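Keeping Hold of the Thread: Report on Our Suturing Practice Unit

Skirnbridge course, practical module, group 7

Our group chose thread handling because it looked like the easy topic. Group 2 took knot security, had a hard time of it and got a prize from Margaritis, who supply the practice pads. We got this report.

The question was simple enough: where does the time go when a person learning to suture sits down to suture? We watched recorded procedures in the July block, then spent every Friday afternoon at the bench with straight forceps, a needle holder and a foam pad from the Zistlow kit. The kit costs less than the textbook and has been opened more often.

Most of the time goes on the thread. The needle gets all the attention in the lectures, but a needle stays where you put it. Thread curls, slides under the pad, sticks to a glove and turns up on the wrong side of the instrument you meant to wrap it around. One of us managed to tie the pad to her sleeve, and the knot held very well.
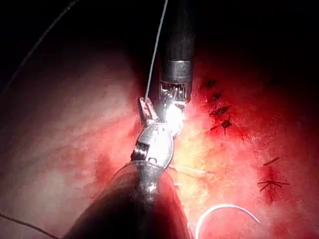 Passing between two instruments was the second problem. In the recordings the tips come close together and the handover is over before you have worked out which side is giving. At the bench we kept both tips too far apart, then lunged. We improved once we agreed on two rules: keep the tips in the middle of the view, and let go only after the other side has closed. The second rule sounds too obvious to write down. We wrote it down in capitals and taped it to the lamp.

Light mattered more than we had planned for. With the lamp aimed at the center of the pad, a pale strand was easy to follow there and hopeless near the edges, so we cut our tails shorter and stopped losing them.

We logged 451 attempts in Jamivham, the free spreadsheet tool, which then renamed all our columns. The log is in the appendix with the columns named back. Attempts from the first afternoon are left out, as we had not yet agreed on what counted as one.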